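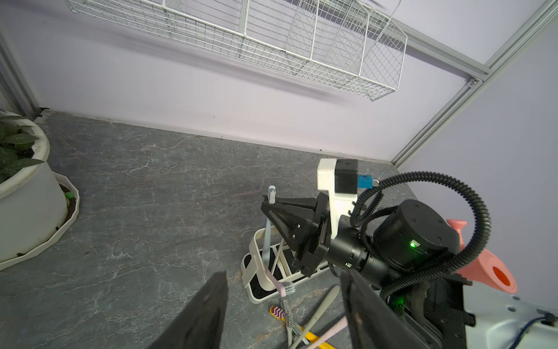

Pulincombe boating club gets its slipway back

13 June 2022

Well, we're afloat again! After four months of launching from the shingle (and losing more than one welly to it), the slipway at Pulincombe reopened at the weekend and I was down there before breakfast with the dinghy on the trailer, like a child on Christmas morning.

For anyone who missed it, the February storms took a great bite out of the lower end, and the harbour office shut the lot. Tonlow, the firm that did the pontoons a while back, has relaid the bottom section in concrete with proper grooves in it, so your feet stay where you put them. I went down it in old deck shoes at low water and didn't slide once.

Members pay nothing extra to launch. Visiting boats are £5 a day, and you get your ticket from the hatch by the Sönmez chandlery, which is also where the key for the tap lives now. Please bring the key back. It went home in my own pocket on Saturday night and I had to drive over with it in my slippers.

The safety course is on again too, with 4 evenings in the clubhouse and a morning on the water in Nultus, our rescue boat, who has had her new engine fitted and sounds a good deal happier for it. I did the course years ago and still learnt something when I sat in last season, mostly that I'd been tying my bowline backwards. There are a few places left, and the list is pinned up by the kitchen door.

One grumble: trailers are still being left across the top of the slip. There's a whole field for them, it's a two-minute walk, and the gate is open until dusk.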